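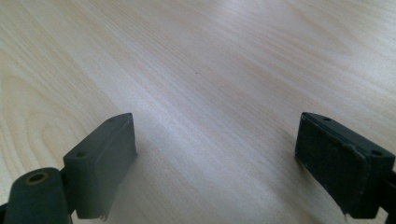 Figure 8.1 Wood grain on a light-colored tabletop.

Chapter 8
Deposits, Damage, and Ordinary Wear

My first deposit was $922. I remember the number because I wrote the check in the leasing office at Sostside, on a July afternoon when it was too hot to think, and then had to call my sister and ask if I could borrow grocery money. I was moving into a one-bedroom with a sloping kitchen floor and I was thrilled with it. Did I ask what the deposit was for? I did not. I figured it was a fee, the kind of thing you pay and never see again (like the application fee, which I also didn't ask about).

When I moved out I got a check for $700 and a one-line letter that said "cleaning and surfaces." I still don't know which surfaces. I cashed the check and grumbled to everyone I knew, and it was years before I found out I could have written back and asked for a proper list.

By then I was working on the other side of the desk, for a small outfit called Navickas Rentals, and part of my job was writing those letters. My boss was Yufang Lu, and she sent my first one back to me with "WHICH wall? WHAT mark? HOW big?" in the margin. I've taught this course for a good while now and I still write the same thing on student papers.

So this chapter is about the money that sits between a landlord and a tenant, and what each of them can fairly say about it at the end. In Chapter 7 we got the lease signed. Now somebody has to live in the place, and living in a place leaves marks. Carpet goes flat in front of the couch. Paint fades by the window. A drawer gets pulled open every morning until the front is a little loose. All of that is ordinary wear, and in most places the landlord is expected to absorb it. A burn in the counter or a door with a hole kicked in it is damage, and that can come out of the deposit.

Easy enough – until you try it on a real apartment! A scratch on a wood floor might be either one, depending on how deep it is, how old the finish was, and what the move-in sheet says about that room. I've seen two experienced managers walk the same hallway and come out with totally different lists. You'll get to try this yourselves in the Nokavora case at the end of the chapter, where the tenant had a large and very energetic dog named Bestia, and I promise your study group will argue.

A word about the law before we start. Deposit rules change from state to state and sometimes from city to city, so I'm going to stick to the ideas that travel well and point you to your own state's statute for deadlines and limits. Please look it up. Don't go by what your uncle told you.

What you should be able to do after this chapter

Explain what a security deposit can and can't be used for.
Fill out a move-in condition sheet that a stranger could follow.
Write an itemized deduction letter, with the wall, the mark, and the size.

Key terms: security deposit, ordinary wear, damage, condition sheet, itemized statement, useful life

8.1 Whose Money Is It?

Let's start with the part I got wrong at the leasing office. A deposit is still the tenant's money. The landlord is holding it, and may have a claim on some of it later, but handing over the check doesn't turn it into rent.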